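Flurnside Learning Bridge: progress report to the fund, March

Girls' and carers' return-to-school work, Nekberg and Mollileck

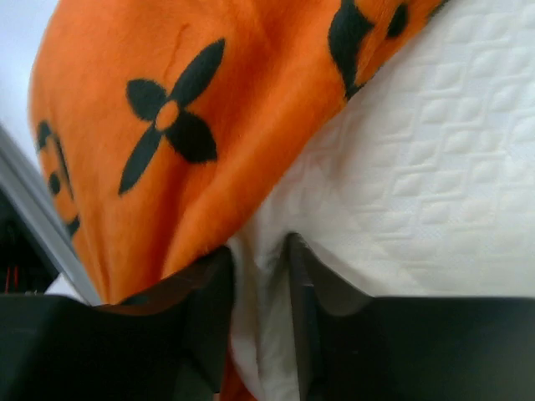 Orange and white fabric, close up.

Prepared by Renata Gallardo with notes from Kyrylo Stasiv (Nekberg) and Larysa Prokopenko (Mollileck). Sorry this is shorter than the autumn one. Budget table follows separately, Ivana is still chasing two receipts.

Where we are

Both sites open. Nekberg has run every week of the period bar the one when the road flooded. Mollileck started late, as you know from my email, the hall lease took an age to sign. Running properly now, mornings and the late afternoon group.

More than 200 children on the register across the two. That is register, not attendance. Attendance is decent in Nekberg, patchy in Mollileck, worst in the older group (thirteen and up). Larysa puts it down to picking work and to older girls minding the little ones while mothers are out. Matches what we heard from families at the start.

Back in mainstream school: 9 children from Nekberg, all placed at the primary on Çınar Street. Head there has been good to deal with. Let them start mid-term, didn't insist on the full set of papers. None from Mollileck yet, too early, we said so in the plan.

Home visits

Kyrylo and Soledad Benítez doing most of these. Slow work. A first visit is usually ten minutes at the door, second one they get asked in. What families raise, over and over: cost of shoes and bus fare, the child being put in a class with much younger ones, and a debt somewhere that the child's earnings are helping to pay off. The last is the hard one. We can't touch debt out of this grant and have been clear with families about that, but Soledad has been walking people over to the advice desk at the town hall and sitting with them while they wait. Takes up whole mornings. Would like to talk about whether some of her hours could be counted under family support instead of teaching.

One family in Nekberg asked us to stop calling. We stopped. Younger boy still comes to the morning group on his own.

Teaching

Reading catch-up going well. We dropped the placement test after the first month, it took too long and frightened the new ones. Teachers now just hear each child read for a few minutes and put them in a group, and move them if it's wrong. Maths is behind where we wanted. We only have one person confident with the older group and she was off ill for a good part of the period.

Evening sessions for working teenagers: five signed up, now six. Small, but they come. They asked for form-filling and a bit of bookkeeping so that's what we do, alongside reading. Start time moved from 6 to half past, the first half hour was always empty.

Workbooks arrived late and with the wrong level for the middle group. Supplier has agreed to swap. Photocopying in the meantime, hence the overspend on paper and toner which you will see in the table.

Employers

Ivana Espinoza met with packing sheds and workshops on the Mollileck side. Mixed. Two owners signed the short pledge on not taking on under-fifteens in school hours. Another said he would if his neighbour did. One wouldn't see her. We have no way of checking the pledge beyond what the children and mothers tell us and I would rather not claim more for it than that. She'll go round again after the holidays.

Staff and safeguarding

Everyone has now done the safeguarding day, including the drivers. Two concerns raised in the period, both passed on under the procedure, both closed on our side. Details to you by phone if wanted, not in here.

Assistant teacher post at Mollileck still vacant. Advertised twice. Pay is the problem, the school down the road offers more for fewer hours.

Money

Broadly on track. Under on salaries (vacant post), over on printing and transport. Transport is mainly the flooded road, the minibus had to go the long way round untill it was cleared. We'd like to move part of the salary underspend across to cover it. Can you confirm if that needs a formal request or if an email will do?

What's next

Keep the Çınar Street children in school through to the end of term, Kyrylo will check in with their teachers fortnightly.
Fill the Mollileck post.
Second maths person for the older group, even part time.
Parents' meeting at each site. Nekberg one will be in the evening, last time we did it at 9 in the morning and hardly anyone could come.
Holiday sessions. This is when we loose the most children to work so it matters a good deal. Hall is booked at Nekberg, Mollileck waiting on the landlord.

Visit: any time after the parents' meetings suits us. Let Larysa know numbers so she can sort lunch.

Renata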